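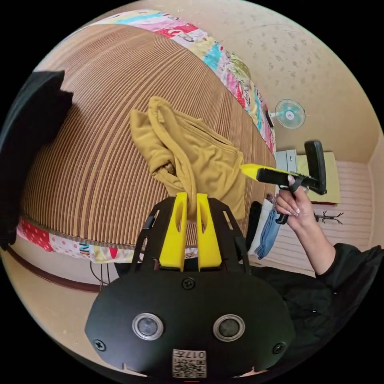

Folding on the Bed: Notes from the Spare Room

Home | News | Housing Tips | Classifieds | Back Issues | Contact

Several members wrote in after the last newsletter to ask about folding clothes in a small bedroom with no table. The Jusovlow units are mostly like this. There's a bed, a cabinet and a strip of floor, and the laundry has to go somewhere between the line and the drawer.

The bed is the best surface in the room, so clear it first. Bags go on the floor and jackets on the back of the door. If the bed has a summer mat on it, leave the mat where it is. A woven bamboo or rattan mat is firmer than a quilt and knit tops slide over it easily, so you can pull a sleeve straight without dragging the bedding along with it. Push the quilt out to the sides and fold in the middle.

Start with whatever has come off the line in a twist. Pick it up by the shoulders or the waistband, give it one good shake and lay it face down. Smooth from the centre to the edges with a flat hand. Bring in one side, then the other, then fold up from the hem. Cotton garments in a plain colour show creases more than prints do, and a mustard or pale top left in a heap overnight will usually need the iron.

Keep knotted items out of the pile until the end. Cords, belts and the ties off dressing gowns will catch on everything else. Undo them, roll them and put them in the bedside cabinet or a small bag on a hook.

Cayetano Manzano in the Klinhom building does his folding in the order the drawers are stacked, bottom drawer first. He keeps four piles going and carries each one over when it's finished. It suits him, but his drawers are on the far side of the room. If yours are next to the bed you may as well put things away as you go.

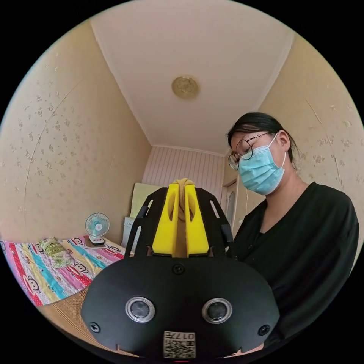

Pillows and spare covers are the other thing that gets in the way. Fold a light blanket in thirds lengthwise, then in half, and set it at the side of the bed you aren't using. A small fan at the head of the bed is fine to leave where it is, but turn it away from the pile, as thin T-shirts will lift at the corners on the higher settings. Check that the cord runs down behind the mattress and not across it.

Patchwork quilts should be folded on a different line each time they are put away. The seams wear where they are always creased in the same spot, and the older cotton ones can split there. Shinji Ebihara mends quilts at the Trarach drop-in room and would sooner see a small tear early than a long one at the end of winter. Bring the quilt washed, please.

Anything that won't be worn before November can go into the Havach storage bags, which the office is selling again at $4 each. They hold a winter quilt or roughly a drawer and a half of jumpers. Make sure everything has aired properly first, and don't store bags hard up against a radiator or an outside wall.

Questions about the storage bags can be left at the office counter. The mending list is on the clipboard beside it.

You are receiving this newsletter because you signed up at the office or online. Update your preferences or unsubscribe at any time.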